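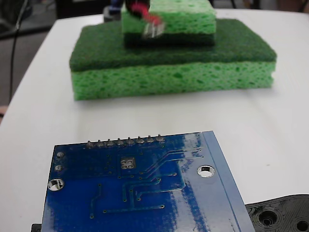 Hi all, I want to argue for one more page in the contact-task guidelines, the page on how a stacked object gets set down before a trial starts. We have good wording for single objects and almost none for two things on top of each other. Take the sponge pair: green scouring side up on the bottom one, green scouring side down on the smaller top one, so the pads meet and the gripper tip comes down on the porous lime side. Flip the top sponge and you have a different task! The tip meets a fibrous pad, the two faces in the middle grip each other differently, and yet both setups would go into our logs today as "sponge on sponge, place". I love this kind of problem, so please forgive the length.

On October 8, 2021 Mathis Hervieu wrote:

> I read the draft from the Fokholm group and mostly like it. My worry
> is section 7. It asks the operator to record "object, pose, surface"
> and then leaves pose up to whoever is typing. For a block with six
> equal faces, fine. For anything with two different sides I can't
> reproduce a trial from that.
>
> Also, are we saying anything about what else is allowed on the table?
> Lasovik clears everything. We don't, and I don't want to be told our
> runs are invalid over it.
>
> Mathis

Mathis, yes to the first part, a hundred times yes. I went back through our September runs after reading your note. We had 100 placement trials on layered or two-sided objects, and in 89 of them I could tell from the log which face was up. The other 11 I had to work out from video, and two of those I'm still arguing with myself over. That's a small share, but it's our own lab, with our own people, on objects we picked. Somebody at another site would have had no chance.

So here is the wording I'd like us to try:

 7.1 For any object whose faces differ, name the face that points
 up and the face that makes contact with what is under it.
 7.2 For stacks, list objects from the table upward, one per line,
 with 7.1 filled in for each.
 7.3 State where on the top face the first touch is planned
 (left, center, right, as seen from the operator's side).
 7.4 If an object is turned over between trials, start a new
 setup number.

7.3 is the one I expect some grumbling about. A soft block pressed near one end tips and squashes in a way it won't if you press the middle, and foam that has been pressed a lot in one spot doesn't behave like fresh foam. Three words in the log would cover it. Pendo Kinyua at Plutbridge has been doing something close to this already with the Tanguy sheets, and I'm told it adds very little time once people get used to it. Pendo, if you're reading, could you post the sheet? I'd much rather copy a form that works than invent another one.

On clutter: I'm with you there too. A bare table is a fine condition and a lived-in table is a fine condition. What I'd ask is that the log says which one it was, and that anything within reach of the arm is named. A bare circuit board with its solder side showing deserves a line of its own, if only so the next operator keeps the arm off those pins. Cables that cross or run beside the work area should go in as well. I'd put all this in section 9, away from the pose rules, so that a site can adopt one without the other.

One thing I haven't solved is wear. Do we count presses per sponge? Swap them on a schedule? I have a drawer of them in various states and would happily run a comparison if two other sites will run the same one. It could be a really nice little joint data set, and cheap!

Comments on 7.1 to 7.4 to the list please, so they end up in the archive. Line edits can come straight to me.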